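Courses > Small Storage and Everyday Order > Handouts > Unit 4

Unit 4: The one-drawer box
Notes by Maiara Lacerda

OK, so last time we got stuck on labels and never made it to drawers, which is a pity, as drawers are my favorite part of this whole course! Get out the sheet from Unit 3 if you still have it (the one with the Birlow shelf on the front) and we'll carry on from the bottom of the page.

A small tabletop cabinet is a funny piece of furniture. The top is a shelf whether you want it to be or not, and people will pile mail on it within a week. I did the home survey again in October with 174 households, and the top of the box was the messiest spot in most of them. The drawer underneath? Often half empty.

So let's talk about the drawer. Pull it partway and look at what you can reach without bending down or pulling any further. I call that the front zone. Whatever you use daily goes there, right behind the front panel, and the stuff you touch twice a year (spare keys, that one adapter) goes to the back. 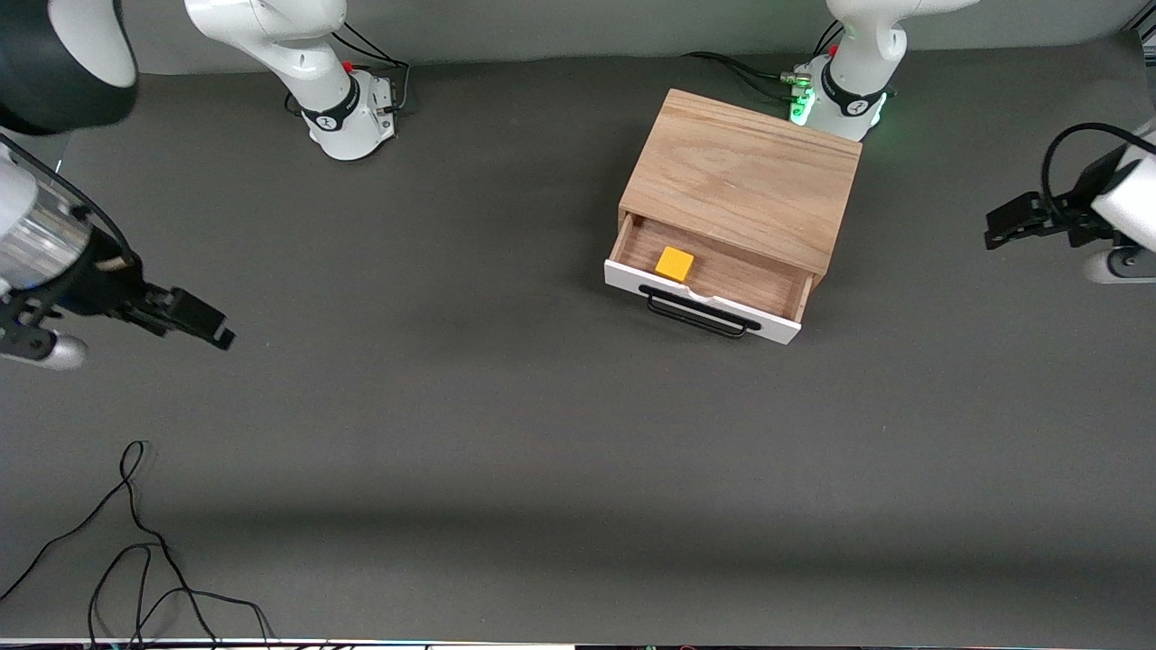
Color helps a lot too. A bright thing on a dark drawer floor gets found right away, and a brown thing on a brown floor can hide for months. I lost a leather key fob that way in my old Vieira desk. If your drawer is dark inside, put in a light liner, or just keep the small dull things in a yellow dish.

Handles: a bar you can get your fingers behind beats a tiny knob, especially if your hands are stiff in the morning like mine. Some fronts have a notch in the top edge as well, and I like those for a quick one-finger pull. Try both on the Letitz samples at the back of the room and write down which one you'd want at home.

For next class: empty one drawer completely, wipe it out, and put back no more than 13 things. Bring your list, plus a sketch of the front zone. Reading is the Provgate booklet, chapter 5 (skip the part on filing cabinets, we'll do those later).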